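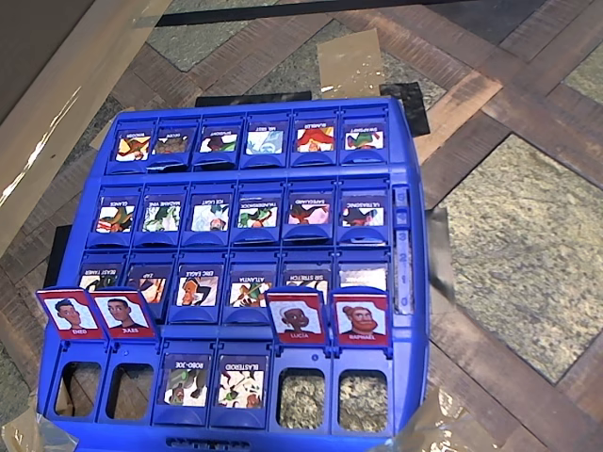

A guessing game with character cards, blue board.

Call for participants: conversation partners for newcomers, spring group in Brondow

Costura is a small language club. We meet in the reading room on the second floor of the Clevard building, and we help adults who came to Brondow from other countries to speak English with less fear. For the spring group we are looking for 13 conversation partners. You do not need to be a teacher. You do not need to speak perfect English also; many of our partners learned it as adults, and I am one of them.

What you will do

You meet with the same learner once a week, for one hour and a half, during ten weeks. The first half hour is free talk. After this we give a topic, for example renting an apartment, calling the doctor's office, or a letter from school. The last part is often a game. Games where you must ask about a face (Does she have glasses? Is his hair red?) are very good for the word order in questions, which is difficult for almost everybody.

You will write a short note after each meeting, three or four sentences, so that we know which topics were already done. Please do not correct every mistake. We explain in the training how to choose.

Who can apply

You are 18 years or older.
You can come in the evening, from 6:15 to 7:45, and you can stay for the full ten weeks.
You speak English well enough to explain a word with other words.
You are patient with silence. Some learners need a long time before the first sentence.

Knowledge of Korean, Ukrainian, Spanish or Dari is useful but we do not ask for it. In the fall group we had 47 learners, and the waiting list is still open for them.

What we offer

Two training evenings before the start, with printed materials which you may keep. A bus pass for the ten weeks, or parking behind the building if you come by car. Tea, and usually something to eat from Seok, the bakery on the ground floor. At the end you receive a letter about your hours, if you need it for a school or for an employer. The work is not paid.

Children of learners and partners can stay in the next room, where there is a sitter. Please tell us the age of your child when you apply.

How to apply

Send a short message to the club, or leave it in the Costura mailbox by the stairs. Write your name, your phone number, which languages you speak, and which evenings are not possible for you. A resume is not necessary. We accept messages until the end of March 2025 and the training is in the first half of April. Everybody receives an answer, also if the group is already full.

Contact person: Žofie Polák, group coordinator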